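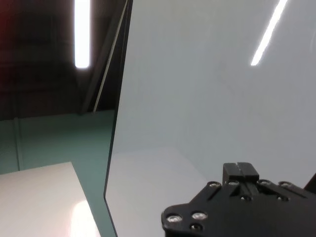
Wrist camera view at the panel station, gripper at lower right.

Robot arm starting on our panel line, what changes for the people on it?
Posted in Workplace & Shop Floor

We make cabinet panels and doors, and we're getting our first robot arm on the finishing side. It's been running slow trials next to the white table and I'm kind of thrilled with it! I've been lifting and flipping panels for nine years and my shoulders would love to do something else.

But I'm also the shift lead, and people keep asking me things I can't answer. We handle nearly 1,000 panels a week across two shifts. Does the arm take over a whole job, or bits of everybody's job? Who gets trained first? And do we keep the paper tally sheets once the cell is logging everything in Nultgate? My manager's answer to all three was "we'll see in June."

I'd love to hear from anyone who has been on the floor for this and not just in the planning meetings.

Filipa Teixeira

3 answers

Top answer, from matchplane

Oh, this is a fun stage, enjoy it! We put in two arms at Rosirik, loading and unloading flat parts, and I was an operator then (still am, sort of, the title changed).

To your first question, bits of everybody's job. The arm took the lifting, and what came our way was everything around the lifting. Stacking the infeed square so it can pick. Wiping the pads. Looking at surfaces, which I'd always done half without noticing while I had the part in my hands. That last one caught us out. When you carry a panel you tilt it under the lights and a scratch shows up. Once the arm was carrying, scratched parts went straight through to packing for a couple of weeks until we set up an inspection spot with a raking light. Ask now where your looking is going to happen and who has time for it.

Training: please don't only send maintenance. We had one trained person per shift and whenever he was at lunch the cell sat there blinking. Now every operator can clear a fault, jog the arm home and restart. It took 60 minutes each for the basics plus a few shifts with somebody nearby. Your glossy parts will probably give you trouble too if the camera is used for locating, ours kept getting fooled by the ceiling lights. The people who fixed it were the operators, they moved the rack a quarter turn on a Sunday and that was it. I still love that story.

Keep the paper for a while. Our log knew the arm had stopped but it never knew why, and the why was all in Pat's handwriting.

One more thing, get the pay grade talk going early. We were doing setup work for months at the old rate before anyone wrote it down.

Was this helpful? 15 people said yes

From dovetail_dee

Agree with the above on training. At my place the pace was the hard part. An arm doesn't slow down at the end of the shift, so whoever is feeding it can't either, unless you rotate. We swap every hour and it's so much better. We do 1,000 small parts on a good day and I go home less tired than I used to.

Also it got lonely! Two of us used to flip the big ones together and talk the whole time. Put the inspection bench near other people if you have the space.

From korvin77

what arm is it? we have the Jorutent grippers and they're fine

Comment from Filipa Teixeira

Thank you, matchplane, the inspection thing hadn't crossed my mind and I went straight out to look at the layout. There's a spot by the table that might work. Matei on second shift wants to be first for training so I'm putting his name in. korvin77, I'll check the plate on it tomorrow.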